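Ticket: Session reminders sent to both partners after one has opted out
Reported by: Fathima Sheikh, Clillbridge Relationship Counselling
Product: Clondska client portal
Opened: 8 November 2019
Priority: High
Status: Resolved, one item deferred

Problem as reported

We see couples jointly and, in many cases, see one or both partners separately as well. Each partner has a portal login under a shared couple record. When one partner books an individual session, the reminder email is going to both people. Two clients have raised it with us. One of them had not told her husband she was coming in alone, and he read the reminder before she did.

Both clients had "Share my bookings with my partner" switched off. I checked this on their profiles. Joint session reminders are correct and should keep going to both.

Please treat as a privacy matter. I have turned off all email reminders for our practice until this is sorted, and reception is phoning people.

First response, Clondska support

Thanks for the detail. Please confirm the following:
Whether the individual bookings were made by the client in the portal or by staff at the desk.
Whether the appointment type was "Individual" or "Individual (linked)".
Whether text message reminders behave the same way.

Reply, Fathima Sheikh

Both were booked at the desk. Type was "Individual (linked)", which is what our counsellors use when the session notes need to sit beside the couple's file. Texts went to the right person only. It is email that is wrong.

Investigation

Reproduced on a test practice with a dummy couple record. Results:
Client books own session, type Individual: one email, correct.
Staff book, type Individual: one email, correct.
Staff book, type Individual (linked): email to both partners, sharing setting ignored.
Client books, type Individual (linked): not possible, type is hidden from clients.

The linked type takes its email recipients from the couple record and never reads the sharing setting on the person. Text reminders use the mobile number on the individual profile, so they were not affected. Behaviour began with release 28.

Searched the mail log for Clillbridge. Of 2,175 reminders sent since that release, the linked type accounts for a small share. The list of affected bookings has been sent to Fathima by secure message and is not attached here.

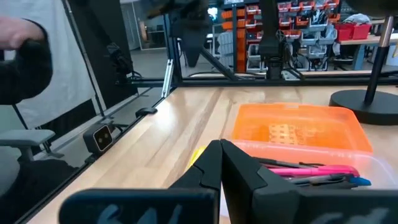 Workaround

Until the fix is in, book these sessions as plain Individual and add the couple's file number in the notes field. Existing linked bookings can be changed by opening the appointment, choosing Edit type and saving. Do not delete and rebook — a cancellation email would go to both partners as well.

Fix

Recipients for linked sessions now come from the individual profile. Cancellation and change-of-time emails were corrected in the same patch. Tested with sharing on, sharing off, and one partner with no email address recorded.

Follow-up, Fathima Sheikh

Tested with two staff profiles set up as a couple. Reminder, cancellation and time change all went to one person. Email reminders are back on. Our counsellors are contacting the affected clients directly.

One request. The sharing setting is on by default for new couple records. For our clients it should be off until each person chooses it.

Closing note, Clondska support

Default setting logged as a separate change, planned for the December release. Ticket closed.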